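Kit pince à main Stullmont : votre avis ?

ingrid_tran
Bonjour, j'hésite à prendre le kit Stullmont (la pince tenue à la main, deux doigts, caméra au-dessus). Le pack de base est à 80 euros de plus chez Rüegg. Quelqu'un l'a en main ?

nfuchs
Oui, depuis octobre. Doigts rigides, bouts carrés, vissés, on les change en 2 minutes. Vue prise au-dessus d'un plan clair avec des lignes fines :

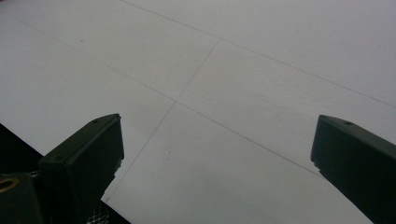 Réponse de gwilym_r
Les deux doigts sont bien visibles, d'accord. Mais ils mangent le bas de l'image à gauche et à droite. Pour des petites pièces, ça me gênerait.

nfuchs
Pas chez moi. Le milieu reste dégagé entre les doigts, et je travaille là.

maricel_m
Pas convaincue non plus. Les lignes grises sont très pâles, et celle du milieu se perd avant le doigt droit. Pour du repérage, je tracerais plus foncé.

nfuchs
Ça, c'est le tracé, le kit n'y est pour rien.

gwilym_r
Admettons. Le support Zendutby cache moins, mais il faut imprimer les doigts soi-même.

ingrid_tran
Merci. Je n'ai pas d'imprimante, donc Stullmont. Je commande chez Humville, délai annoncé 11 jours.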